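3. Data Collection

3.1 Setup

All grasp attempts come from one cell at the Plistatcombe lab. Sheet-metal bin on a table, KUKA arm over it, fixed camera looking in. We call the whole thing Pellach, after the software that runs it. No simulation data was used at any stage. We tried it in an early version and the depth noise on bare metal was nothing like the real thing, so it was dropped.

The bin floor was left unpainted on purpose. A matte liner would make segmentation easier, but the target sites all use bare metal bins, and a model trained on a liner falls apart when it meets its first reflection.

3.2 Objects

The pool has 72 household and workshop items. Picked for awkwardness: clear packaging, bristles, things with no flat side, heavy things with slick cases. Boxes and cans were kept to a minimum as they are well covered by earlier sets. Items were swapped when they broke or when the surface got too worn to match its scan. Replacements keep the old ID with a letter added (see the appendix, the table there is sorted by ID and not by date).

3.3 Episodes

One episode is one grasp attempt. The arm goes to a start pose, the policy or the operator proposes a grasp, fingers close, arm lifts, and a label is written. Success means the item is still held after 2 seconds at lift height. Anything else is a fail, including drops on the way up and the case where the wrong item comes along too. Double picks get their own flag but count as fails in all tables below.

We recorded 900 episodes in the first round. Of these, 200 were teleoperated by Rukhsana Dogar and Xolani Lekota, and the rest came from the scripted planner with random offsets added to the approach angle. The teleoperated ones are much cleaner, and slower. Both kinds go into training with the same weight; we did not find a weighting that helped on more then one test split.

3.4 Resets

Between layouts the bin is emptied and refilled by hand. Operators get a printed list of IDs and nothing else, no target positions. Early on we did give positions and the layouts came out far too tidy, items evenly spaced and hardly ever touching a wall. With the free version, more things end up leaning on the sides or in corners. Wall cases are where the planner does worst, so this matters.

A layout is kept until every item has been tried or until three fails in a row. Then reset.

3.5 Near-wall grasps

Items close to a wall limit which way the wrist can turn. The bin walls slope outward, giving a bit of room, but the depth image is poor right at the fold and bright items leave a smear of color on the metal. Segmentation masks sometimes include the smear. We left those masks uncorrected in the training set and fixed them only in the test set. Figure 3 has several near-wall items in one layout, with a finger at the battery pack by the right wall and the orange pumpkin-shaped item close to the rear one. 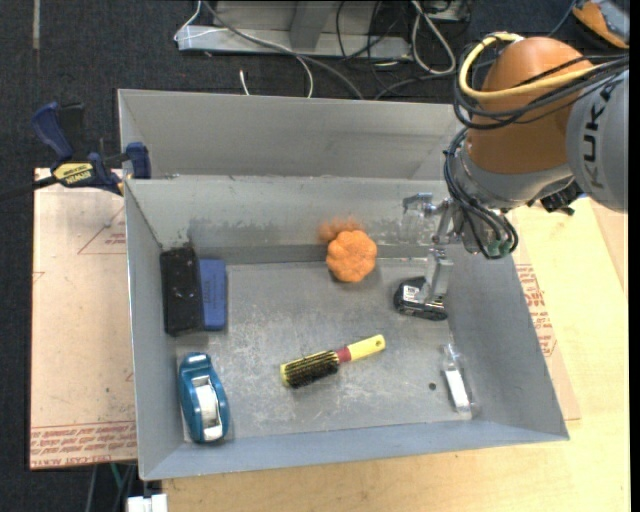 3.6 Labeling

Labels were written by the cell from gripper width and checked later by a person. Waqas Rind and Cengiz Kahraman each went through the full set on there own, then met over the disagreements. Most of those were thin items, where the width reading is close to zero wether or not something is held. For these the camera view decides. If the view was blocked by the arm the episode was thrown out and is not in the counts above.

Calibration was redone at the start of each session. One session in July was lost to a loose camera mount, also not counted.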